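**Left gripper loses tracking near the table, marker cube or calibration?**

**bgolestani** · Dec 15, 2021
Hello all. I look after a pair of hand-held grippers with the marker cubes on the back. Since I changed the jaw pads, the left one jumps in the pose log, 3 or 4 cm, always when I reach low. The right one is fine. I tightened the cube screws and made the calibration again with 51 poses. No change.
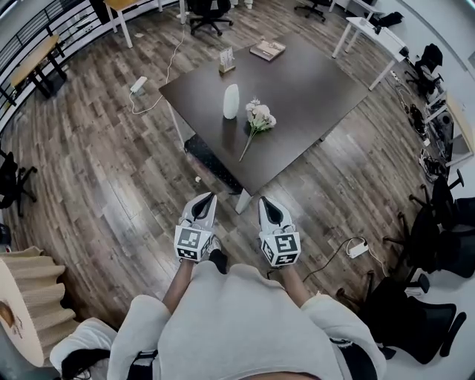

*Both grippers at start position, jaws forward, cubes toward me.*

The flowers and vase are what I pick up for the test.

**cavik_m**
Did you check the cube itself? If one printed face is lifting at a corner, you get exactly such a jump. Mine did it in February. I glued it flat and the problem was gone.

**Soriano_Milagros**
I don't agree with cavik_m. A lifted face gives a small constant error, it does not jump. I think your wrist turns when you go low and the camera has only one face left to see. Please swap the cubes left and right and record 34 short reaches. If the jump stays on the left, leave the cubes alone.

**cavik_m**
It was not constant on mine, but the swap is a good test.

**bgolestani**
I swapped them. The jump stays on the left, so it is not the cube. Milagros, should I turn the mount a little outward?

**Soriano_Milagros**
Yes, start with a small angle, then calibrate again. And write the old position on tape before you loosen anything.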